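How Does a Computer Opponent Know What to Do?

Have you ever played a strategy game against the computer and wondered who's moving all those little tanks? It's a part of the game called the AI, and it's really clever stuff!

Say you're playing Padier, a game with a map made of 3634 squares. Your enemy wants to send a tank to your base, but there's a lake in the way. How does the tank get around it?

First, the game looks at the squares right next to the tank. Then it looks at the squares next to those, and so on, spreading out like ripples in a pond. Water squares are off limits. When the ripples reach your base, the game follows them back and picks the shortest path. Maybe it's 183 squares long!

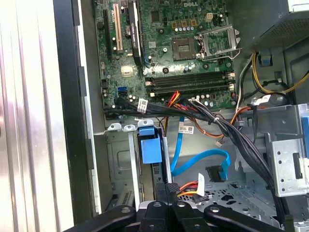
Now imagine doing that for 225 tanks at once! Game makers use shortcuts, like letting a whole group share one path.

Try it yourself! Draw a grid on paper, color in a lake, and number the squares as you spread out from the start.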